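Furniture and Room Layout: Handout 4
Setting out a small table area

Course tutor: Rasha Rawashdeh
Practical sessions: Maysoun Akl and Elias Fakhoury

Read this before the second practical. You will need it again for the written task, which is due on 2nd May.

1. Where to start

Last time we dealt with chairs and walking routes. This handout covers small tables, meaning anything with a top of 64 cm or less on its longest side. Most cafés, waiting areas and staff rooms use them, and most of the complaints we hear are about tables that rock, drift out of line or collect bags underneath.

Start with the floor. Sweep it, then look along the joints between the tiles from a low position. Old tiled floors often dip towards a drain or a doorway, and a table that stands firmly in one spot will rock half a metre away. Try the table in its real position before you adjust its feet.

2. Pedestal or four legs

A pedestal table has a single column and a base plate or spread feet. It leaves more room for knees and is easier to sweep round. It also tips more easily when someone leans on a corner, so the base needs weight. Four legs give a steadier top but get in the way of chairs.

For the practical we use square tops on pedestals. When you lift one, take it by the column and the underside of the top. Do not drag it. Dragging loosens the fixing plate under the top, and grit under the base will scratch the tiles.

Check the fixing plate at the start of each session. The Bernelov tables have four screws and the older Penen ones have three. If a screw turns freely, put the table to one side and tell Elias.

3. Marking positions

Use coloured tape for table positions. A short L at one corner is enough to bring a table back to its place and square it up again. A full outline takes longer, lifts at the edges and has to be scraped off later. Press the tape down with your thumb and keep it off the tile joints, where it will not hold.

Striped yellow and black tape is kept for hazards and boundaries. Please do not use it for furniture, even if the green has run out. 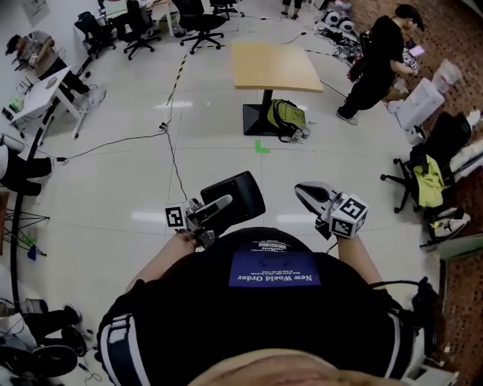

Measure from the wall to the mark and write the distance on your plan. Then measure from the mark to the nearest socket. Leave 50 cm clear on any side where people will walk.

4. Bags, bottles and cables

People put their things down at the foot of a pedestal, and your plan should allow for it. Provide a hook or a shelf within reach, or accept the bags and leave space for them. Drinks should be kept well away from extension leads. Run cables along the wall where you can, and draw their route on the plan in a second colour.

5. Written task

Draw one table position in a room you know. Show the mark, two measurements and the nearest power point. Add a paragraph on where bags will go. Yabsira Negash's plan from the September group is in the blue folder if you want to see how much detail is expected.

Hand in on paper to Maysoun.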